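March, a little after six in the morning

Awake since four thinking about the bed slats, which is where I am in life. The bed itself (Stevico, flat box, 265 dollars before delivery) has been standing in the spare room with one side rail on and one side rail leaning against the wall like somebody waiting for a bus. It has looked like that long enough that I've started hanging shirts on it.

The trouble is the hex keys. I own 77 of them if I own one. They live in the kitchen drawer, in the jar with the foreign coins, in the pocket of the coat I don't wear, and every one of them is a souvenir of some piece of furniture I no longer have. The Voltumar bookcase gave me two and then fell over. Of the whole collection, not a single key fits the bolts on the side rail. I tried them all last night on the floor with a flashlight in my teeth and used words my mother doesn't know I know.

Sibusiso Mnguni came by around eight to return the casserole dish and found me like this. He has a proper set, the kind that sits in a holder in order of size, and he talked about it the way other men talk about their boats. The whole secret, according to him, is that you put the key back in the holder before you pick up the next one. I said I'd heard of people like that. He said I could borrow the set if I promised to live by the rule, and I promised, and we both knew what that was worth.

I've been thinking about orange holders ever since. If you're going to keep a thing you lose, orange is the color for it.

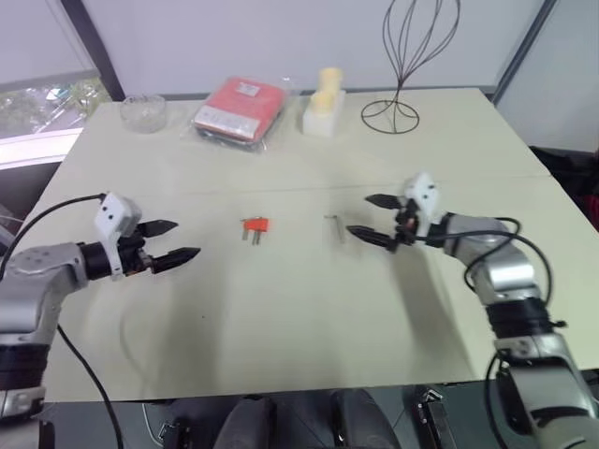
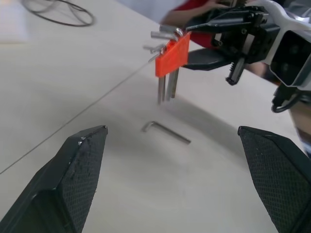 One key out on the table, the rest still in the orange holder.
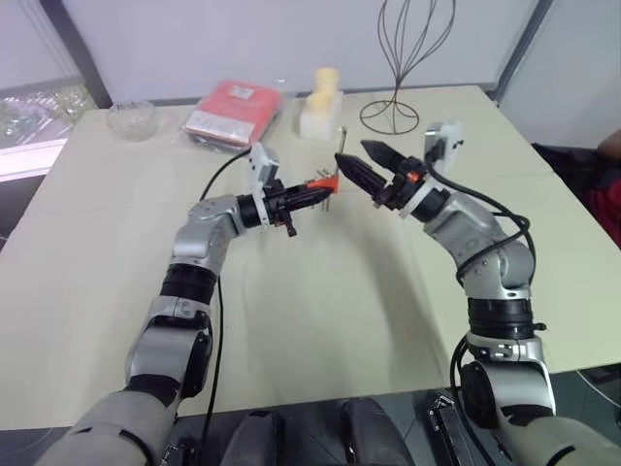

So today I do the second rail. The instructions say 7 steps, and I have been on step 4 since before the clocks changed. Step 5 shows a smiling person holding one end of the bed while another smiling person does up the bolt, so I suppose I'll be both of them, with my knee standing in for the friend.

Things still to find: the bag of washers, which I put somewhere safe. The cap that goes over the bolt head. My reading glasses, for the instructions, unless they are in the bag with the washers.

If the bed is up by tonight I'm going to sleep in it, even though my own is perfectly good and right across the hall. And then I'll empty the coin jar and throw the old keys out. Most of them. The long one is handy for the bathroom drain.

Coffee first. The shirts will have to go back in the closet.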